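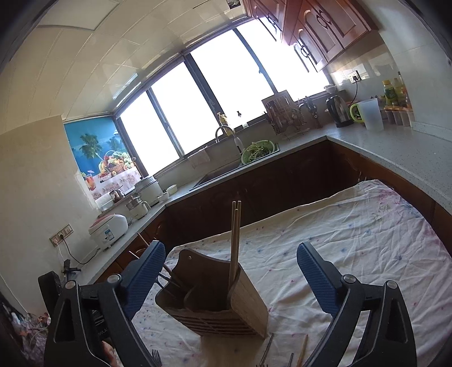 2 min read · 376 views

6. Appealing a removed post or a locked account

Use this section if Findcombe moderators have removed your post or locked your account. Your moderation notice gives the rule number and the time the lock ends.

Before you start: you have 30 days from the notice to appeal. After that the form closes.

1. Sign in and open Settings, then Account Standing. You can still sign in while your account is locked, but you can't post or reply.

2. Select the decision you want reviewed. If there are several, appeal each one separately.

3. Choose a ground from the list. Public office holders and their staff should choose "Official account" and enter the name of the office.

4. Write your reasons in the box. The limit is 2,063 characters, including spaces. Links count.

5. Attach any supporting files (2 at most) and select Send.

Note: Posts under appeal stay hidden. Your followers see a grey notice with the rule number and nothing else.

Caution: Do not repost the removed text from another account. This counts as a new breach and can extend the lock.

A reviewer who had no part in the first decision will read your appeal. The outcome appears under Account Standing and is also sent by email.

If the form won't load, clear your browser's cache and try again, or write to Hongmei Xiong at the Rotholm help desk and include your notice number.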